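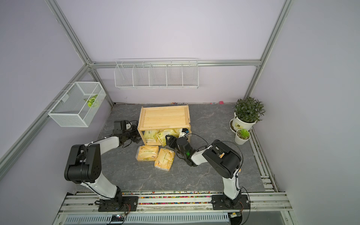 Dambrauskienė's objection to the last entry was that the leader knots were never the weak point, and that the breaks should be sorted by where they happened before anyone changes the knot. Fair. The last batch was logged as pass or fail only, so there is no way to go back and sort it. Fixed in this one.

1/2/23
Leader knots, 30 lb fluorocarbon to braid, second batch

Purpose: find out if the returns from Jiltport come from the double uni slipping or from the leader failing at the swivel. The returned leaders came back with the swivel end missing in most cases, which fits either story if the angler trimmed them before mailing.

Material: fluoro from spool lot 2116, same lot as the returns. Braid is the Notex eight-strand, new spool, first several yards thrown out. Swivels from the open bag, barrel type, no change. 42 pieces cut. Of those, 12 went to the soak jar in salt water overnight and the rest stayed dry in the drawer.

Tying: all knots wetted before cinching. Double uni on the braid side, improved clinch at the swivel. Tags left long enough to mark with the paint pen, so that slip shows up as the mark moving toward the knot. Two pieces dropped from the dry group because the fluoro had a visible nick. Cut them up and threw them away so they don't find their way back into the drawer.

Pull: hand crank, slow and steady, braid wrapped on the smooth drum and swivel on the hook. Zeroed the scale before each group. The scale drifts when the shop heater kicks on, so the heater was off for the second half. Fingers got stiff and the last few knots took longer to tie. I don't think they were any worse but they are starred in the book.

Results, dry group: most let go at the clinch, close to the swivel eye. The ends look curled and slightly cloudy, like what you get when the knot is seated too fast. A few broke in the middle of the leader. Paint marks on the uni side did not move on any of them except one, and that one had a turn crossed over. Tied it, saw it, pulled it anyway, should have been discarded.

Results, soaked group: same place, lower readings. The spread is wider than I like. One of them parted almost as soon as the slack came out, and I would bet on a burr on the swivel. Ran a cotton swab through the eye and it caught. Checked the others from the same bag with a swab and found more that catch.
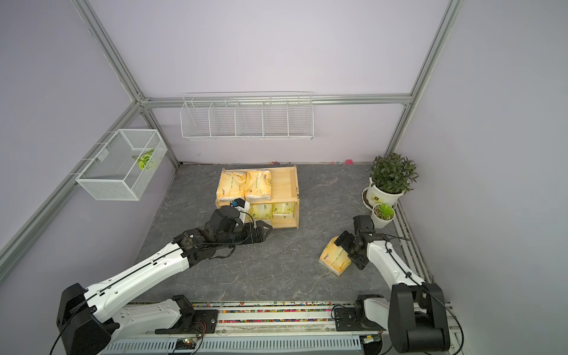
So the bag is suspect, and the soaked readings can't be used to say much about salt water until the batch is repeated with clean swivels. The dry readings have the same problem to a lesser degree, since the swivels were not checked before tying. Both groups stay in the book but should not be quoted to anyone.

What does hold up is the uni side. With the paint marks staying put, slip in the braid knot is off the list for this lot. The objection above stands.

Compared against the Govesance notes from May. They used a Palomar at the swivel and had fewer breaks at the eye, but on lighter leader, and the pull rate isn't given. Their swivels were also welded ring, so it isn't a clean comparison. Worth trying the Palomar here on the same leader as a side group. It is awkward to tie with a long leader already joined to the braid, so the order of tying would have to be reversed - swivel first, then the uni.

Next batch:
Swab every swivel before tying. Anything that catches goes in the red can.
Half clinch, half Palomar, same lot of fluoro if there is enough left on the spool. Looks thin. Weigh it first.
Soak both kinds, same jar, same night.
Heater off for the whole run.
Write down break location for every piece: eye, clinch, mid leader, uni, braid.
Keep the broken ends taped to the page in order. The loose ones in the envelope from last time are no use now.

Also need an answer from Jiltport on how the returns were fished. If they were trolling with a flasher ahead of the leader, the load comes as repeated jerks, and a slow crank won't show that. There is a drop weight rig in the back that could be set up for shock loads, but the release pin sticks and needs to come apart first.

Shipping on the current leaders is on hold until the swivels are sorted. Bag relabeled DO NOT USE and moved off the bench.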